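Stop Crossing Over

I have now read 17 crossover stories in which the crew of one beloved spaceship meets the crew of another, and I can report that in every one of them somebody says "So you're the captain" to somebody else who is also the captain. Then they argue over whose engine is better. Then they save a moon.

My gripe started in January, when a friend lent me the collected Ometti and Verhoeven team-up, all 448 pages of it. If you missed those two the first time, Ometti is the smuggler with the talking coat and Verhoeven is the time cop with the limp. Separately I'd follow them into a black hole. Together they spend 14 chapters explaining their own time travel rules to each other, like two in-laws comparing dishwashers.

Fans say the fun is in the details, and I'm a fan, so I know. I own the Ulier blueprints. I once lost an evening to the question of whether the Mallau gate runs on the same crystals as the Ulier drive. (It doesn't. Please don't write in.) But a detail is only fun while it's attached to a story, and the crossover wants to take them all down and hang them side by side. 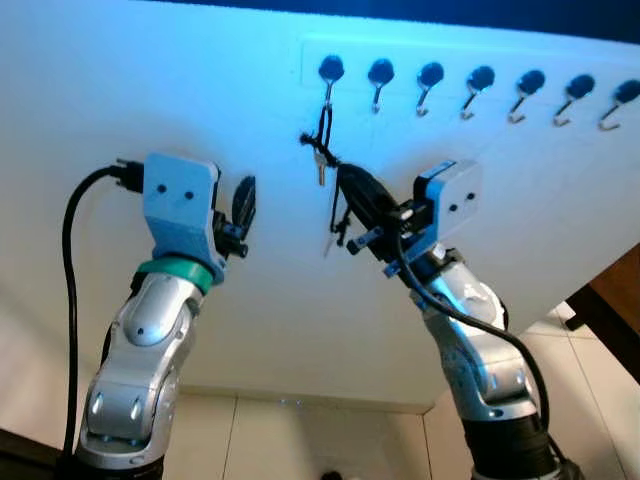 Seven hooks in a row. Most crossovers make do with one.

The best meeting of two worlds I ever read was a fan comic, 20 panels long, drawn in ballpoint. Verhoeven walks into the canteen on Mallau Station, orders soup, and sits across from Ometti. Neither knows who the other is. The coat makes a remark about the soup. Verhoeven pays and leaves.

I think about that soup more than I think about the moon.

So here is my modest request to the people with the rights and the budgets. Let them share a room without shaking hands. Leave the engines alone. And if there has to be a second volume, which I'm told there does, give the coat more lines.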